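Thread about a window, a curtain and a table. It will be long, so take a coffee first.

1/ In November I moved the eating table under the big window. Many people wrote to me after I mentioned it and asked if it is worth the trouble. I try to answer all in one place.

2/ Before, the table stood in the middle of the room. We walked around it 100 times a day and my hip knows every part of the edge. The window side was used for nothing, only for a box of things waiting to go to the repair shop.

3/ First thing I learned: a round table against a straight wall leaves two strange corners of air. With a square table you don't have this. I was worried that it will look like a mistake, but after a week I stopped seeing it.

4/ Second thing: the sill. Measure how high is your sill before you carry anything heavy! Mine is higher than the table top, so the table can go under it. My neighbor has a low sill and her table would block the window from opening.

5/ Now the light. This is the reason why I did it. In the morning the window is so bright that you don't see what is outside, just white. I like it with breakfast. Some guests don't like it and they always choose the chair with the back to the glass.

6/ For these guests I have the curtain. It is brown, heavy, from the Dodetti shop near the bus station, they had it in the box of returned goods. I keep it pushed to the left side. On a very sunny Saturday I pull it more.

7/ Someone asked why brown and not white, because the window frame is white. I wanted white first. But white curtain next to table where people eat tomato soup - no, thank you.

8/ The table is black and shiny. I have to be fair and say the bad part also: every crumb is visible, every finger is visible. With the window so near you see them even more. I wipe it with a damp cloth and then with a dry one. If I skip the dry one there are stripes.

9/ I tried also the Mevura polish, because my sister-in-law uses it on her piano. It smells nice. On the table it made a film that caught the dust, so I went back to the two cloths and the bottle lives now under the sink.

10/ About plates. On a black table white plates look very good, even the cheap ones. I was saving our flower plates for holidays for 7 years. They have a flower pattern on the rim, some purple, some blue, and on the old yellow tablecloth you could hardly notice it.

11/ So I gave the tablecloth away and the flower plates are now for every day. One is already chipped and I am not sad. Better a chip than another 7 years in the cupboard.

12/ The wall under the window I left plain. It is gray-brown, quite dark when you go down from the sill. The paint is Grikow, I don't remember the name of the color and the can is gone. Please don't ask again :) I looked for it everywhere.

13/ I was thinking to hang something there, but who would see it? You sit, your knees are there. Also shoes touch it. A dark wall forgives shoes.

14/ Question from yesterday: is it cold near the glass? Yes, a little, in the evening. I put a rolled towel on the sill when there is wind and I take it away when we have guests. My cousin recommended me rubber tape for the frame, I will try it before the real winter.

15/ Another question: how do you clean so many small panes? Slowly. I do one row, then I do something else, then the next row. The corners of each pane I do with a cotton stick. If I would start with all of them at once I would never finish.

16/ I don't put plants on the sill any more. When the table is under it, the dry leaves fall in the food. The plants moved to the bedroom and one of them is growing better there, the other one is offended.

17/ How I set it for a meal: the plates go first, then I sit down on every chair and look if I can reach the salt. It sounds funny but with the wall on one side you lose places, and people need to stretch their arms more.

18/ For bigger dinners I pull the table out again. It takes two persons and felt pads under the legs. I bought the pads at Subramaniam hardware on the corner, the thick ones, a pack of 10. The thin ones came off after one pull.

19/ Would I do it again? Yes. I would give the same answer 1000 times, even with the crumbs. I eat slower there and I read less on the phone.

20/ If you have your table under a window too, please write me how you manage the sun in summer, I didn't have a summer with it yet. 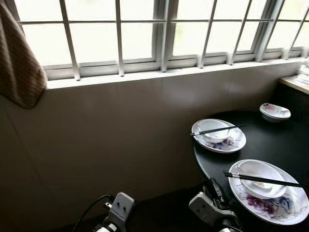 The table in its new place by the window, with two flower plates on it.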